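グリッパー比較の班レポート(後期・個人提出分)

班のテーマは「シミュレーションの中で、二本指グリッパーを二種類くらべる」です。先に書いておくと、きれいな結論は出ませんでした。でもけっこう面白いことが見えたので、順番が前後するかもしれませんが書いていきます。

最初は実機でやるつもりだったんです。ところが実機のアームは上級生の卒研でずっと埋まっていて、空くのが夜の9時以降。さすがに毎晩それは無理ということで、10月に入ってすぐシミュレーションに切り替えました。使ったのは研究室で以前から使っているKettleという環境です。(名前の由来は先生に聞いても「さあ」でした。)

くらべたのは次の二つです。
・Droketti 左右の指がリンクで開閉するタイプ。指先のパッドが平行を保ったまま動く。
・Barnico 左右の指が直線レールで開閉するタイプ。構造が単純で、モデルも軽い。

コントローラーは両方とも同じにしました。目標位置まで下ろす、閉じる、持ち上げる、だけの素朴なやつです。学習とかは一切なし。授業で習った位置制御にちょっと力の上限をつけただけなので、賢さで差が出ることはないはず、と考えました。この「はず」があとで怪しくなるんですが……。

つかむ物は、木の机の上に置いた白い物体に統一しました。側面が内側にカーブしているのがミソで、指がまっすぐ当たる場所と、どうしても浮く場所ができます。四角いブロックだと両方とも簡単に持ち上がってしまって、差がぜんぜん見えなかったんですよね。予備実験でそれに気づくまでに丸二日使いました。もったいない!

試行の手順はこうです。物体の初期位置をちょっとだけランダムにずらし、グリッパーを近づけて、閉じて、持ち上げて、3秒保持できたら成功。これをグリッパーごとに100回やりました。シミュレーションなので放っておけば勝手に進みます。最初の晩、わくわくして回しっぱなしで帰ったら、朝にはログの保存先がいっぱいになって途中で止まっていました。みなさんも保存先の空き容量は見てから帰りましょう。

それで、Drokettiのほうでまず悩んだのがアプローチの高さです。リンク式は閉じるときに指先がわずかに弧を描くので、開いているときと閉じたときで指先の届く位置が変わるんです。知識としては授業で聞いていたのに、自分で目標位置を書くときは完全に忘れていました。開いた状態で高さを合わせて、よし完璧、と思って閉じると、当たる場所がずれている。ずれた先がちょうどカーブのきついところだと、つるっと逃げます。

手首側の視点で見ると、こういう距離感の話がすごくわかりやすいです。指先と白い物体の左の縁のあいだに少しだけ机の木目がのぞいていて、まだどちらの指も触れていないように見える、このへんが「あとは閉じるだけ」の位置です。リンクのボルトや穴まで見えるので、どの関節がどっちに回るのかを班の人に説明するときにも便利でした。
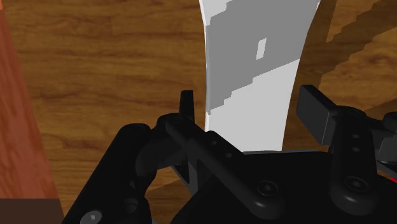
Tracey Staniforthさんからは中間発表のときに、同じコントローラーを使えば公平だというのは思い込みではないか、リンク式とレール式では同じ指令でも指先に出る力が違うのだから、そろえるべきなのは指令ではなく接触力のほうだろう、と言われました。そのときは「なるほどです」としか返せなかったんですが、帰り道でじわじわ効いてきて、次の日に班で集まってログを見直しました。

見直してみたら、まさにそのとおりでした。レール式のBarnicoは指令した力がだいたいそのまま指先に出ます。リンク式のDrokettiは開き具合によって変わって、物体の太いところをつかむときと細いところをつかむときで値が違う。つまり、こっちが「同じ条件」と呼んでいたものは同じじゃなかったわけです。ここで班は一回しーんとなりました。締め切りまでそんなに余裕もなかったし。

でも、やり直しました! 開き角から補正係数を出す表を作って、指先の力がそろうように指令を変える。表を作るのに開き角を60段階に刻んで、ひとつずつ力を読み取りました。自動化すればよかったのに、なぜか最初の半分は手でやってしまいました。途中で班の相方が無言でスクリプトを送ってきてくれて、残りは昼ごはんを食べているあいだに終わりました。ありがとう。

補正前と補正後でどう変わったかというと、Barnicoはもともと補正がほぼいらないので変化なし。Drokettiは、細いところをつかむときの失敗がはっきり減りました。逆に太いところでは力が弱くなって、前は持てていた姿勢で落とすことも出てきました。なので「補正したら勝った」みたいな気持ちのいい話にはなっていません。グラフにすると二本の線が途中で交差する形で、先生には「交差するところを詳しくやればよかったのに」と言われました。時間があればやりたかったです……。

失敗のしかたも二つで違いました。Barnicoは閉じた瞬間に物体がくるっと回って、斜めのまま持ち上がることが多い。Drokettiは持ち上げるところまではいいのに、保持のあいだに下へじりじりずれて最後に落ちる。成功率だけだとどっちも同じ「失敗」になってしまうので、途中から失敗に名前をつけて分けて記録しました。「くるっと」と「じりじり」です。提出版の表では「回転」と「滑り」に直してあります。

カメラについても少しだけ。Odowという視点切り替えの追加機能を入れて、斜め上からの固定視点と手首の視点を両方試しました。固定視点は全体の動きを追うのに向いていて、回転の失敗はこっちのほうがすぐわかります。手首視点は指と物体のすきまを見るのに強いんですが、手のひらの部分が真っ黒なので、画面の下のほうは細かいところがほとんど読み取れません。あと影の縁が階段みたいにギザギザで、物体の輪郭を画像から自動で取ろうとすると、影のほうを輪郭だと思ってしまいます。影の解像度を上げればましになるらしいのですが、うちのパソコンだと一回の試行がおそろしく遅くなったので、輪郭の自動抽出はあきらめて、物体の位置はシミュレーターから直接もらいました。ずるいと言えばずるいです。実機だったら使えない手なので、ここは発表でもちゃんと言いました。

摩擦の値についても質問が出たので書いておきます。指のパッドと物体のあいだの摩擦係数は、両方のグリッパーで同じ値に固定しています。この値を変えると結果はかなり動きます。試しに少し下げてみたら「じりじり」が一気に増えて、見ていて悲しくなるレベルでした。本当は何段階か変えて表にすべきところですが、今回は固定値の結果だけです。

使った時間は、実際に手を動かしていたぶんでいうと、コントローラーよりもモデルの準備のほうが長かったです。とくにDrokettiはリンクの関節が多くて、拘束の設定をひとつ間違えると指が変な方向に跳ねます。初回起動のときは指が机を突き抜けていって、班で爆笑しました(そのあと原因を探すのに一晩かかったので、笑っている場合ではなかったです)。設定ファイルは最終的に800行くらいになりました。Barnicoはその何分の一かで済んでいます。

次の学期に続きをやる人へ。まず実機の予約を早めに入れてください。それから力の補正表は設定ファイルと同じフォルダに置いてあるので、作り直さずにそれを使ってください。ただし物体を変えると開き角の範囲も変わるので、表の端のほうの値はあまり信用しないほうがいいです。交差するところを詳しく見るなら、初期位置のランダムは切って、つかむ高さだけを細かく変えるのがいいと思います。わたしは冬休みのあいだにちょっとだけ試すつもりで、ログの形式は今のまま残しておきます。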